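About Us

Donnelly Family Care matches families with babysitters, nannies and after-school helpers. We are a small agency with one office, on Prosholm Avenue, and we work with more than 200 families.

Marjan Ansari started the agency after 11 years as a nanny. She kept being asked if she knew anyone who was free on short notice, and she kept a list of names in a kitchen drawer. The list became a spreadsheet, and the spreadsheet became Donnelly. Wiremu Tuhiwai joined later to run sitter interviews and still does all of them himself.
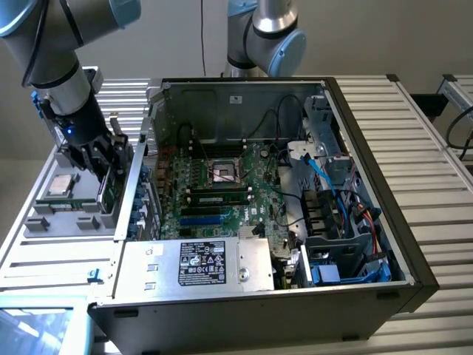 Desktop computer with the side panel off

How we work

Every sitter on our books has been interviewed in person, has given us two references we have called, and holds a current first aid certificate. Background checks are repeated each September. We do not list anyone under 18.

Families fill out one form. It asks about the ages of the children, allergies, pets, driving and bedtime. We send back two or three names, usually the next day, and you meet the sitter before the first booking. The meeting is free.

The yearly membership is $60. Sitters set their own hourly rate and you pay them directly — we take nothing from it. If a nanny moves to a permanent full-time position with you, there is a one-time placement fee of $1000.
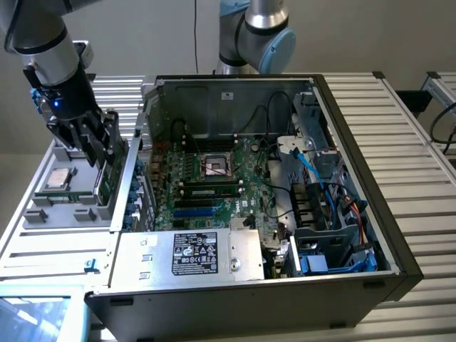 Memory module above the parts tray

Where we go

We cover Trumel, Nunditz and the towns between them. Sitters who drive farther than that may ask for gas money, and we ask them to say so before you book. Overnight stays need a week's notice.

The office is open from 9 to 4. Outside those hours, leave a message and Marjan or Wiremu will call back — evening calls about a same-day booking are answered first.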